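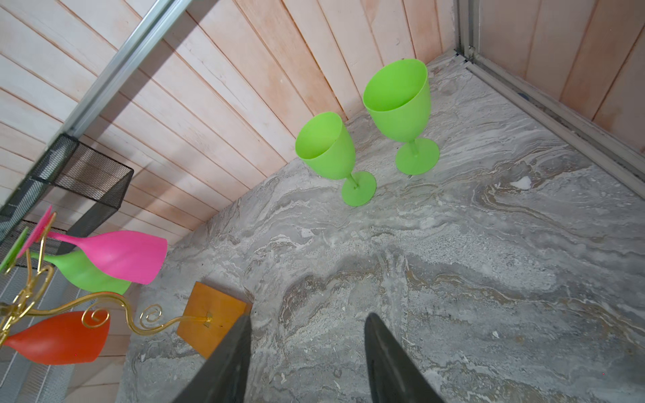

Plastic goblets on a marble-patterned worktop.

Looking after plastic drinkware and stone worktops

Wine and citrus are acids. On polished marble they leave a dull ring, known as an etch mark, and no cleaner will remove it. A stain is a different fault: the colour has gone into the stone and can often be drawn out. Check which you have before buying anything. Wet the mark and let it dry. If the surface feels rough and looks paler than its surroundings, it is etched.

Routine cleaning
Use warm water and a few drops of neutral washing-up liquid. Rinse with a second cloth and dry at once. Vinegar, lemon and limescale remover must be kept off marble and limestone. Laminate and quartz tolerate a little more, but not scouring pads.

Drawing out a wine stain
Mix bicarbonate of soda with water to a thick paste. Spread it 8 mm deep, overlapping the edge of the mark, and cover with cling film taped down on all sides. Leave overnight, take off the film and let the paste dry fully before lifting it with a plastic scraper. Two or three rounds may be needed.

Light etching
Polishing powder for marble is worked in with a damp felt pad. Keep the pad flat and the paste wet. Deeper marks want abrasive discs, starting no coarser than 1000 grit, and are best left to a mason.

Plastic goblets
Wash by hand at 40 degrees or below unless the base is marked dishwasher safe. Heat warps thin stems first, and a goblet with a bent stem will not stand true. For red wine staining, soak for 20 minutes in a solution of bicarbonate, then rinse. Cream cleaner scratches a matt finish into shiny patches. Do not store bowls one inside another while damp.

Sealing
Drip water on the stone. If it darkens within a few minutes, reseal. Wipe off all surplus sealer before it hazes. October is a sensible time to do it, ahead of the heavier winter use.

Iestyn Rosser
Last revised 29 August 2018

Next: Descaling a kettle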